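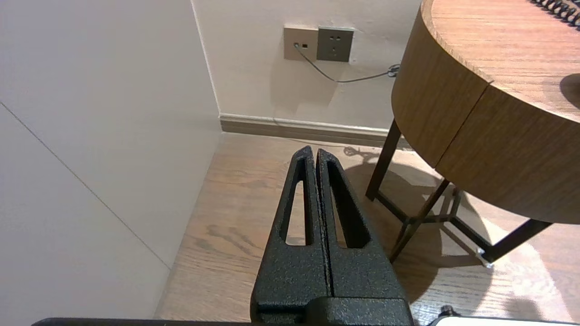

Page last changed: March

Geduvik round side table, honey finish

I've been selling the Geduvik for a good while now and it's still the one I'd pick for an awkward corner. It's a round wooden top in a warm honey colour, the grain is easy to see, and it sits very happily on a wood floor without looking as if you tried to match it (I did try once, with a different table, and it looked dreadful). Because it's round you can push it up near a wall socket and still get your hand in behind to pull a plug out. Mine lives by the phone point, and the cable comes along the wall and finishes in a little coil at the edge of the top. I keep meaning to tidy that!

Height to the top is 54 cm, which suits a low sofa or a bed. If you've got one of those tall armchairs with high arms you may find yourself reaching down for your tea, so do measure first.

32 comments

People ask what goes with it, and I nearly always say the Huvberg. It's got the same sort of easy look: round seat, light wood, thin dark metal legs. 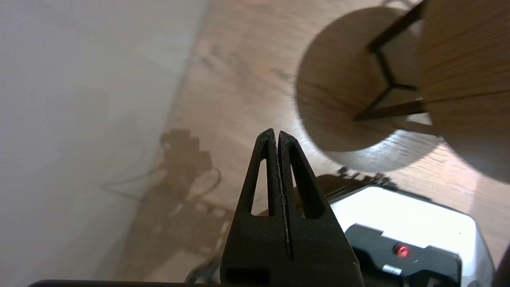 The other thing I get asked is whether the two need to come from the same batch. They don't. Wood varies, and I've had pieces side by side where one was a shade lighter and it bothered me for a day, then I stopped seeing it. If you're fussy, write "close match please" on the order and I'll go through the stack and see what I can do, though I can't promise anything.

Looking after it: a damp cloth, then a dry one. I use McPhee wax on the top twice a year, a thin coat, left overnight. Don't put a hot mug straight down on it, please. I've got the ring on my own one at home and I've waxed over it more times than I'd like to say.

Felt pads are in the box with the screws. Stick them on before you stand the table up, it's so much easier.

Order code for the table is 1191 and for the stool 700. Both go out with Dratonix on a Monday, so get your order in before the weekend if you can. Returns are fine as long as you've kept the box.

54 shares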